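Nives Mancuso spent most of May chasing one bad number. She runs simulation testing at Pelletier, where a two-armed robot named Prakus practices household chores in a virtual bedroom, and she lights up when she talks about the fault that stopped it.

"It hit in run 274," she says. "The log said the grasp was good. The arm then went straight through its safe speed limit!"
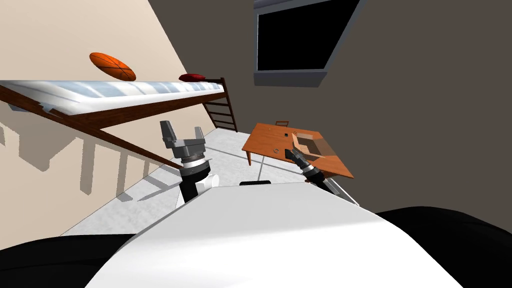 The trouble was in the contact check, a piece of code the team calls Zovislow. It could report a touch before the fingers had closed on anything, and the controller believed it. Mancuso went back through the box task, with one gripper reaching into the open cardboard box on the table and the other held up by the loft bed, and replayed it 40 times. "I loved every minute. You get to rewind a failure!"

Small parts were the worst. A false touch on a ring told the arm it was carrying a load, so it pushed harder to make up for weight it didn't have.
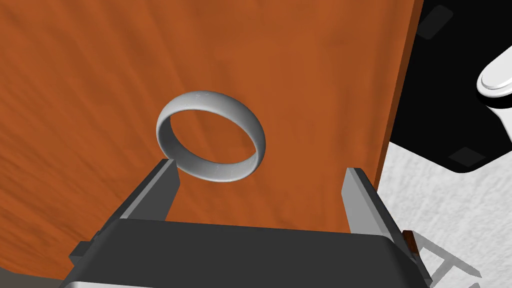 "On a real machine that's somebody's wrist," Mancuso says. Her fix asks for 3 matching readings in a row before the arm may add any force, and a stop if they disagree.
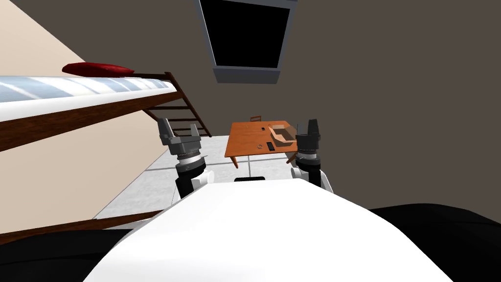 The new build has done 686 runs without a speed fault. Next it goes to the hardware bench at Fustau, with the force limit turned way down. "I can't wait," she says. "I'll be the one holding the stop button."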